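## Do you need a new office server? Ask twice

Every July the same pitch lands in my inbox. Your server is four years old, it says, and you're living on borrowed time. This year it came from Pristura, with a quote for $1,235 per month and a chart showing failure rates climbing like a ski jump. I asked where the chart came from. I'm still waiting.

I don't doubt that old machines fail. I do doubt that they all fail on the date the lease runs out. Fans wear out, drives wear out, power supplies wear out. Those are parts you can buy and swap before lunch. The processor is usually the last thing to give you trouble, yet it's the first thing the sales deck wants to talk about.

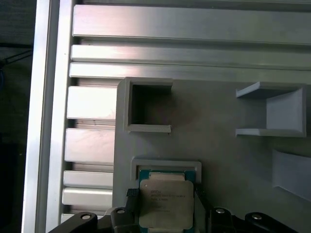
*An Intel Xeon processor above its holder on a gray tray.*

Leidy Flores runs the back office for a dental supplier with 300 customers. She was told her setup was "at capacity" and agreed to a trial of Uvton's monitoring tool before signing anything. The processor sat idle most of the day. What slowed everyone down was a nightly backup that had crept into the morning - somebody had moved it years ago and left no note. She moved it back.

One office proves very little, I know. Kwadwo Laryea, who reads these before they go out, reminded me that his old firm put off an upgrade and lost a day of orders when a drive array died. Fair enough. But he also admits they hadn't tested a backup in months, and a new box wouldn't have fixed that.

So before you sign, ask the seller for a week of usage numbers from your own machines. Ask what happens to the price in year two. Pristura's quote had an $800 "transition fee" tucked into the last page, and I only found it while looking for the phone number.

If you've had a quote lately, send it over with the names blacked out. I'd like to compare the fine print for the next issue.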